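Setting up a hob task in the Namodach kitchen simulator

Tundetero tutorials, part 4. Written by Rhydian Ruddock, checked by Latifa Bensaid. 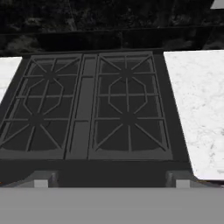 Wrist view over the four-burner gas hob, gripper open.

This page covers loading the hob, placing the wrist camera and running a first batch of trials. You need the Namodach base package and the kitchen add-on. The free tier will load the hob but limits you to 100 trials a month, enough to follow everything here.

Before you start

Finish part 3 first, so that your arm is already calibrated and saved as a profile. Close any other kitchen you have open. Namodach keeps both in memory and the second one loads very slowly.

Step 1: Load the hob

Open the Library tab, choose Kitchens, then Gas hobs. Pick the dark four-burner model with two grates. Set the worktop to white marble and the splashback to dark stone. Press Build and wait for the progress bar to clear.

The low-detail setting is on by default. Leave it on. The hob comes out in plain matt greys, and the bars of the grates are still easy to tell from the wells underneath.

Step 2: Set the wrist camera

Select your arm profile and open Cameras. Choose Wrist, then tilt the view until all four burners are in it. Both gripper fingers should show at the bottom, one to each side. If you can see only one, the mount offset is wrong. Go back to the profile and enter it again.

Open the gripper wide before you save the view. Saving it closed gives you a start position that the planner often rejects.

Step 3: Mark the targets

Click once on the centre of each burner. Name them back left, front left, back right and front right. The task script looks for those exact names, in lower case.

Take care with the rings in the middle of each grate, between the front and back burners. The snap tool likes to jump to them. Hold Shift to turn snapping off.

Step 4: Add a pan and run

Drag a pan in from the Objects list and drop it on the marble to the right. Choose Place on target, pick front right, and set the number of trials to 40. Press Run.

A batch this size took 381 seconds on our office desktop. Results go to the Runs folder, with one line per trial.

If it goes wrong

Pan slides off the grate: raise the friction value under Contacts.
Arm stops above the hob: the splashback ledge is being treated as an obstacle. Lower the safety margin a little.
Targets missing: check the spelling.

Paid plans allow 2,000 trials a month and let you run batches overnight. Part 5, by Albane Lefèvre, deals with lids.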